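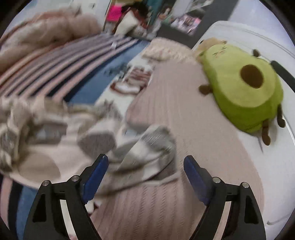

How long should I rest a ribbed blanket before I sew the binding? I leave it flat for one night, and for heavy cotton two nights.

Dear Gwilym and all,

Thank you for the question. I answer under your text.

Gwilym Voyle wrote:
> I finished the Prydderch pattern in March and the edges
> pull in at both ends. I used the Nasetti cotton, 5 skeins,
> on the needles the pattern asks for. Is it my tension,
> or must I block it again?

I think it is the cast-on. Ribs want to close themselves, and a tight first row helps them to do it. When I made mine I went up one needle size for the cast-on only, and again for the bind-off. The middle I left as written.

Blocking again will help a little, but cotton goes back after the wash. Wool is more patient. If you don't want to open the work, you can pick up stitches along the short side and knit a border of 21 rows in garter stitch – it holds the edge flat by its weight.

One more thing about the chart. In the Prydderch file the repeat on the second page is missing a purl stitch. I wrote to the list about it before, but I cannot find the message now. Please check your copy before you start another one.

Does somebody still have the Brolia yarn in the old pink? I need two skeins, the dye lot is 3554.

Greetings,
Dilwyn Gwilliam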